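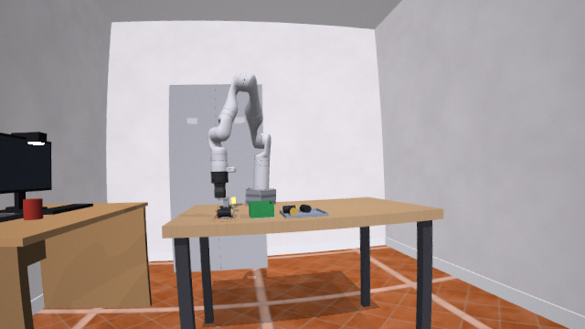
Wood-topped table in a plain room (computer rendering).

Call for Participants: Household Meals and Shared Tables Study
Ekincombe Center for Family Research

The Center invites adults living in the Villalobos district to take part in a study of how households plan, prepare, and eat their evening meals. Enrollment opens in January and is limited to 40 households.

Who may apply
Applicants must be 18 or older and live with at least one other person. Households that took part in the earlier Clondell survey are eligible. Employees of the Center and their immediate families may not enroll.

What participation involves
One adult in each household will keep a written meal diary for six weeks and complete two interviews at the Center. Interviews are held after 5:00 p.m. and last up to 90 minutes. Child care is available on request.

Compensation
Each household that completes the study will receive $900, paid in two installments.

How to apply
Application forms are available at the front desk, Sandix Building, Room 1477. Please quote study number 3256 on all correspondence. Applicants will be notified of the decision by mail.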